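Clearing the table

I have been putting off sorting the back room table for most of the summer. It had become the place where everything landed: post, batteries, a bag of clothes pegs, two Kilto catalogues and a box of screws from the Nalent shelves I never finished. On 5th June I gave up a morning to it.

Most of the small things went into drawers. The paper took longest. I kept six letters and recycled the rest, then wiped the top down with warm water and a drop of washing-up liquid. I don't use polish on it — Mamon sell one for light wood, but it left smears last time.

What I wanted was one wire basket for the things that get used every day, and bare wood for the rest. 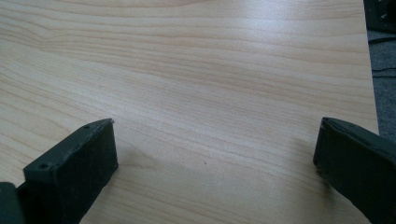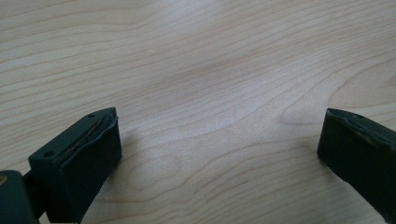
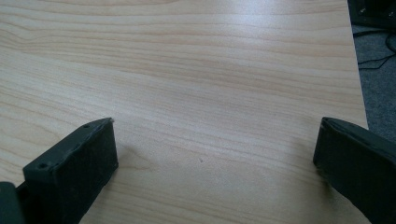
Pale wood and a lot of wavy grain. The white basket and a tub with a lid are in the next one.

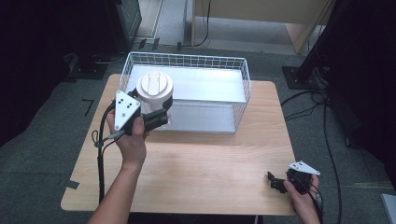 The basket cost me £18 from the hardware shop in Marsden. I looked at deeper ones but things vanish in a deep basket, and I'd only end up buying more tape because I couldn't find the tape. Tubs go in first, standing up, and flat things slide down the side.

The rule now is that post gets opened in the hall and dealt with there. I've managed it so far, apart from a parcel that sat about for a day or two. The Nalent shelves are the next job. I still need brackets, and the wall behind them wants filling before I do anything else, so it may well be September.

Search this blog Go

Contact | Copyright, all rights reserved | Back to top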